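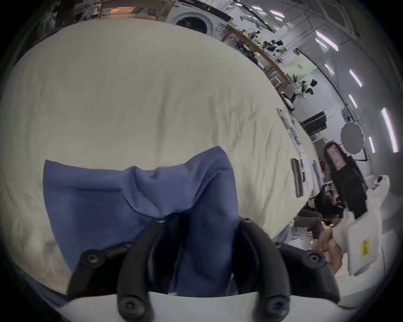

Why does my voice sound strange when I hear it on a recording? Janaína Bragança sent this question to the Trevance Listening Room, and many children ask the same thing.

Sound is a kind of shaking. When you speak, two small folds in your throat shake the air. The shaking travels to a listener's ear and makes the eardrum move.

Your own voice reaches you in two ways. Part of it travels through the air. Another part travels through the bones of your head, which carry low sounds very well. For this reason, your voice seems deeper to you than it does to your friends.

A microphone placed in front of you picks up the sound in the air. It has a thin sheet inside that moves as your eardrum does. When the recording is played, the part carried by bone is missing.

Try it yourself
Cover both ears gently with your hands and hum one long note. Take your hands away and hum the note again. Write down which hum sounded louder to you.

Next page: How headphones work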